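Fitbridge Music Board > Live Sessions and TV Music

Is the new season of the Reltero sessions worth sticking with?
Posted by slowchorus, 11 Oct 2018

slowchorus wrote:
So I've watched the first 5 episodes now and I'm torn. I loved the last season to bits. I had the Eynon duet on repeat for most of the summer, and my kids can still sing the whole thing in the wrong key. This time every track seems to start with two minutes of soft keyboard, then the drums come in, then everybody piles on for a huge ending. It was thrilling the first time! By episode four I was checking how long was left. Am I just spoiled, or has the house band gotten a bit comfortable?

pedalsteel_pete wrote:
Spoiled :) The slow build is the point of the show. These are old songs that were written to go around and around until the whole room is carried off, and you can't do that in three minutes. Put on headphones and give episode two another go. The backing singers are doing lovely things way down low that my TV speakers lost completely.

marrowbone wrote:
Going to disagree with Pete. I grew up with my grandmother's tapes of this stuff and the build in those comes from the singer. He pushes, the chorus answers, he pushes harder. On the show it comes from somebody at a mixing desk adding another layer of strings. It's pretty, but I don't get goosebumps from it. The one exception is the harmonium piece in episode three -- that one I've played maybe too often.

slowchorus wrote:
Ha, the harmonium one is my favorite too. Maybe that's my answer. I want fewer people on stage.

I should say I'm mostly listening down in the workroom these days, with the door shut and nobody asking me for a snack, so it's not like the songs aren't getting a fair hearing.
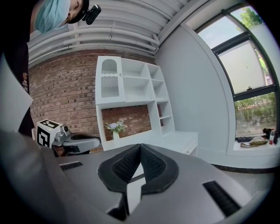 Black cap and blue mask, with the brick wall behind.

Episode three sounded great down there, by the way. Episode five still didn't do it for me, and I played it twice.

tin_whistler wrote:
Has anyone heard them live? I saw most of the same band at the hall in Brornness last October, 400 seats and every one taken, and it was a totally different animal. The percussion was so loud you felt it in your teeth. They stretched one song out forever and I'd have happily taken more. I think the TV edit squashes them.

marrowbone wrote:
Okay, now I'm jealous. Did they do the Eynon song?

tin_whistler wrote:
Second to last! No guest singer, so the guitarist took her part, and he was a little flat, and I didn't care one bit.

pedalsteel_pete wrote:
See, that's what I mean about the band. They can play. Marrowbone, I'll give you the strings, there are too many strings. But I still say wait for episode 6. The clip they put up has just voices and one drum.

slowchorus wrote:
One drum! Fine, I'm in for another week. If it ends with a string section I'm coming back here to complain.

Recent threads
Best first album for someone new to devotional music?
Cleaning up old cassettes, what are you using?
What are you listening to right now (2,311 replies)
Harmonium repair, worth it or buy another?
Songs that got better in the cover version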